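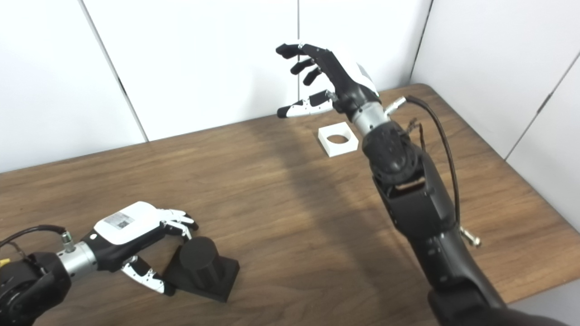
Re: Dakow print show, hanging order

Pankaj – saw the proofs last night. The Saxena woodcuts have to go first, before the etchings, otherwise the big Urstead view kills them. Wall color still open. I'd go plain white panels with the thin seams showing, brown woodgrain table in front for the sketchbooks, no vitrine. Labels at 20 point, not smaller. Brarnico wants the catalog text by June and i have maybe half.

Abhishek Tyagi wrote:
> Do we keep all 76 sheets? Feels crowded to me.
> Also who is writing the bit on the late landscapes

No – drop the duplicate states. I'll do the landscapes, you take the portaits. Print run 200, can't pay for more.

Pankaj, can you chase the frames?

Last updated: June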